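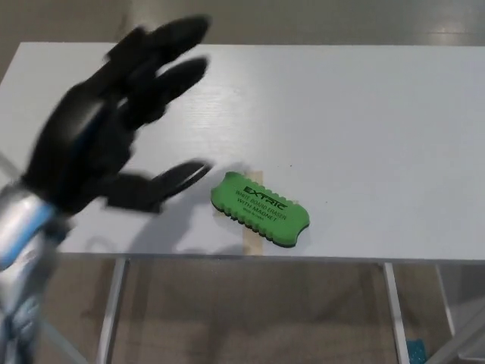 Minutes taken by Arnar Snorradóttir, Recording Secretary
Manipulation Methods Group, Riis Laboratory
Regular meeting, January, 2:00 p.m., Room 401

The chair, Bent Blöndal, called the meeting to order and noted that a quorum was present. The minutes of the previous meeting were approved with one correction: the word "wrist" in the item on calibration was changed to "forearm."

1. Report on the approach study

Mr. Blöndal reported on the study of hand shaping during the approach to small objects. The question before the group is when the hand should settle on a grasp. Under the method used until the fall, the controller chose the grasp before the arm began to move and held to it. Under the revised method, known in the group as Skosus, the hand travels open and the choice is left until the palm is near the object, at which point the head camera view is read again.

The whiteboard eraser remains the reference object for the tabletop series. Mr. Blöndal reminded members that it was selected for its scalloped sides, which give the fingertips a different width to close on depending on where along the block they land. The angle of the eraser on the table is changed between trials. The tape strip on the tabletop serves as the placement line, and the eraser is to be set on the strip in every trial, whatever its angle.

The full series consists of 401 trials, divided between the two methods. Late selection produced fewer failed grasps than early selection when the eraser lay at a slant to the front edge of the table. When the eraser lay square to the edge, the two methods could not be told apart. Mr. Blöndal asked that the second finding be given equal space in the written report.

2. Discussion of blurred views

Ms. Snorradóttir raised the matter of motion blur. During the faster part of the reach the fingers and thumb are smeared in the head camera view, and the finger joints are difficult to locate. She asked whether the late reading could be trusted if it fell within that part of the motion.

Mr. Blöndal replied that the method takes the position of the object from the camera and the position of the fingers from the joint encoders, so a blurred hand does not enter into the choice directly. He agreed that a hand passing over the eraser would be a separate concern, as would the shadow of the hand where it reaches the object. In 71 trials the software set the late reading aside and fell back on the starting view. These trials have been kept in the results and marked.

A member asked whether slowing the arm would remove the difficulty. Mr. Blöndal stated that it would, at the cost of the comparison, as both methods must be run at the same speed. Following discussion it was agreed that a slow series may be run as a supplement and reported in a table of its own.

3. Review of trial labels

The group considered how a failed grasp is to be defined. The current rule counts a failure when the eraser is not held clear of the table at the end of the lift. The Skarkthorpe team, which is repeating the study on its own equipment, also counts as a failure any trial in which the object is pushed off its starting place before contact on both sides. The difference affects any joint table of results.

Moved and seconded that both definitions be recorded for every trial and that the present rule be kept for the main result. The motion carried, with 2 opposed. Ms. Snorradóttir asked that the minutes show her preference for the stricter definition.

4. Software and records

The Clesto logging package is to be updated before the supplementary series begins. Members are asked to close open sessions beforehand. Trial notes should give the angle of the eraser in degrees; entries such as "tilted" or "slightly turned" will be returned to the operator. The head camera record and the encoder record are to be stored under the same trial number.

5. Action items

Mr. Blöndal: draft the results section, including the square placements, and circulate it to members.

Ms. Snorradóttir: relabel the existing trials under the stricter definition and send the file to Skarkthorpe.

Operators on duty: check the tape strip for lifting at the front edge of the table and replace it on the same marks where needed.

6. Other business

The request for a second reference object was held over to the next meeting. Members with proposals should submit the object's dimensions and weight in writing.

The meeting adjourned at 3:25 p.m.

Respectfully submitted,
Arnar Snorradóttir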